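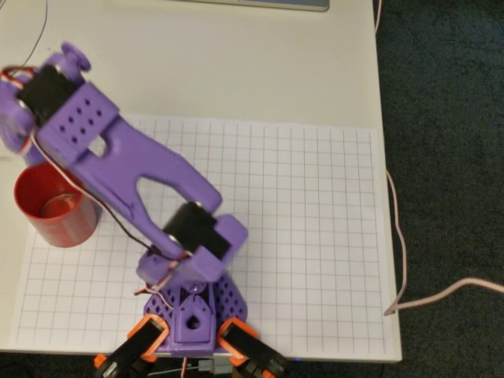

4. Preparing the table for a comparison run

The method in this guide compares two ways of teaching the same arm: one policy trained on demonstrations with a fixed start pose, and one trained with the start pose moved a little before each demonstration. In the Ullovholm trials the second policy was clearly better when the object stood near the side of the work area, and a little slower in the middle. To repeat this result you need a table where every position can be found again on another day. We use ruled grid paper laid directly on the white table, with the purple printed arm reaching over it and a red plastic cup as the object. The paper does not have to cover the whole table, but it must cover all the places where the cup will stand during a run.

4.1 Laying the paper

1. Wipe the table and let it dry.
2. Put the sheet in front of the base so that one printed line is parallel to the front side of the base.
3. Fix the corners with thin tape. Thick tape can catch the fingers of the gripper when it moves low.
4. Choose one crossing of lines as the origin and write it in the run file. Do not mark it on the paper. In the first Mittal recordings we made a pen cross at the origin, and the policy learned to move towards the cross even when the cup was somewhere else.

Note: If the paper is changed in the middle of a data set, start a new set. A sheet with slightly different line spacing will give positions that look correct in the file and are wrong on the table.

4.2 Routing the cables

1. Lead the servo cable along the upper arm link and leave a loop at the shoulder. The loop should be large enough for the full turn of the joint.
2. Move each joint by hand, with the power off, from one end stop to the other. Watch the loop, not the gripper.
3. If the cable becomes tight at any point, give it more length from the base side and repeat step 2.
4. Keep loose cables away from the part of the paper where the cup is placed.

Caution: Never move the joints by hand when the torque is on. The printed brackets will break before the servo gives way.

Note: A cable which pulls a little will not always give an error. It shows more often as a small offset in the elbow angle, always to the same side. Dzifa Appiah found this in April after we had already trained on 300 episodes, and they had to be recorded again.

4.3 Setting the start pose

1. Switch on the power supply and start the Nillach control program.
2. Select "Home" and wait until all joints have stopped.
3. For the fixed condition, save this pose as START_A and use it for every episode.
4. For the moved condition, select "Jitter" and set the limit to 6 degrees. The program will then choose a new pose inside this limit before each episode.
5. Make one test movement in each condition before you record.

Caution: Do not set the limit higher than 11 degrees. With larger values the gripper can touch the table during the first second of the movement, before the collision check is active.

4.4 Recording the demonstrations

1. Place the cup on the position given by the run file. Use the centre of the cup bottom, and look from straight above when you place it.
2. Take your hand completely away from the table.
3. Press "Record" and guide the arm to the cup with the leader handle. Close the gripper, lift, and stop.
4. Press "Keep" if the lift was good, or "Discard" if it was not. A demonstration with a correction in the middle may be kept – we kept them, and they seem to help.
5. Change the condition after every block, so that both conditions are recorded with the same light.

One person needs nearly 700 minutes for a full set in both conditions. Please plan breaks. The demonstrations of a tired operator are shorter and less smooth, and this difference can be bigger than the one you want to measure.

4.5 Checking before training

Open the set in Jinside and look at the plot of the start angles. For the fixed condition you should see one narrow peak for each joint. For the moved condition the values should be spread evenly between the limits. If there are two peaks in the fixed condition, the home position was changed between blocks, usually because a servo horn has slipped by one tooth. Tighten the screw, repeat section 4.3, and record the blocks again from the point where the second peak begins.

Export both conditions with the same file settings and continue with section 5, "Training the two policies".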